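Join the Irkunance reading study – call for participants

Irkunance is a small study of how adults learn to read for pleasure in a second language. We are now looking for people who want to take part in the second round, which begins in May. You don't need any experience with studies, and you don't need to be a good reader. If you stopped reading books after school, we would like to hear from you even more.

The study is run by the Trovo Language Workshop together with the Mészáros evening school. Trovo takes care of the books and the meetings, and the school gives us its rooms after the regular classes are finished.

Who can take part

You must be 18 or older and speak English as your second or third language. Your level should be good enough to follow a simple newspaper article, with a dictionary if necessary. We can't accept people who teach English or translate as their job, but people who did it in the past are welcome. It is fine to join with a friend or with your husband or wife, only please send two separate applications.

In the first round 187 people applied and we had to say no to many of them. For this round we have more places in the evening groups. The morning group is small and fills quickly.

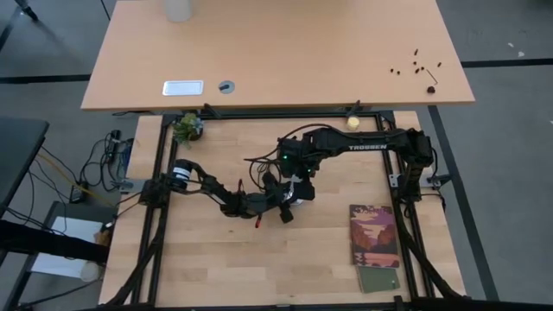
Two arms over the workbench.

What you will do

You choose one book from our list and read it at home at your own speed. The list has novels, short stories, two books about cooking and one long book about the history of lighthouses, which was surprisingly popular last time. The shortest book has 871 sentences, and we know this because a participant asked and we counted them. Please don't choose a book that you already read in your own language.

While you are reading, you keep a paper diary. After each reading you write where you were, when you stopped, and why you stopped. "I was tired" is a good answer. "The chapter was boring" is also a good answer. We don't correct the grammar in the diary, and you may write it in your first language if this is easier for you.

Every second week there is a meeting with your group at 6:30 p.m. It takes one hour and a half. We talk about the books, but there are no tests and no one must read aloud. Tea and something small to eat will be on the table. If you miss one meeting, it is no problem. If you know already that you will miss more than two, please wait for the next round.

At the end we do one private talk with each participant. With your permission we record the sound only, and the recording is deleted after we have written it down. Your name doesn't appear in our report.

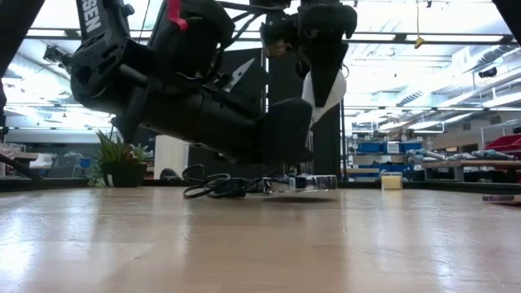
Black arm with white letters, close up.

What you will get

You keep the book and the diary (we make a copy of the diary pages, then we give it back). We also pay for your bus or tram on meeting evenings – please keep the tickets. Participants who finish the study receive a gift card for the Getent bookstore, which can be used for anything in the store, also for notebooks and calendars. We are sorry that we can't pay for child care, but children older than ten can sit in the library room next to ours.

You can leave the study at any time. You don't have to explain it, and the book is still yours.

How to apply

Write us a short letter in English, not more than 1,000 characters. Tell us which languages you speak, what was the last thing you read with pleasure, and if you prefer the morning or the evening. The last thing can be a comic, a recipe or a letter from your aunt. Please don't send a CV or certificates.

You can send the letter by the form on the Trovo page or leave it in the mailbox at the entrance of the Mészáros school. Mark the envelope with the word Irkunance, otherwise it goes to the school office and may wait there for a long time.

We answer every letter, also when the answer is no. Applications are open until the end of April, and the groups will get their book lists in the first days of May.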